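Chapter 12
Steeping and Straining

Many foods and drinks are made by leaving a solid in a liquid and then taking the solid away. Tea, stock and vanilla extract are all made this way. The first step is called extraction. The second is called filtration.

In this chapter you will study what controls the speed of extraction: the size of the pieces, the temperature of the liquid and the time allowed.
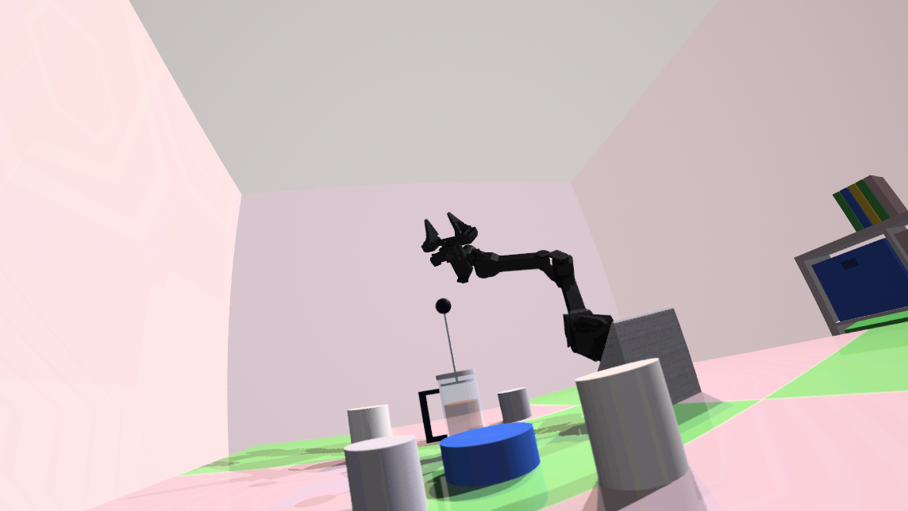

Small pieces have more surface for their weight than large ones, so they give up their flavor faster. They are also harder to strain out. A cook who grinds spices very fine may need a cloth in place of a wire sieve.

Before you begin, review the section on solubility in Chapter 3. You will need a kitchen scale and a timer for the first activity.

Key terms: solute, solvent, extraction, filtration, residue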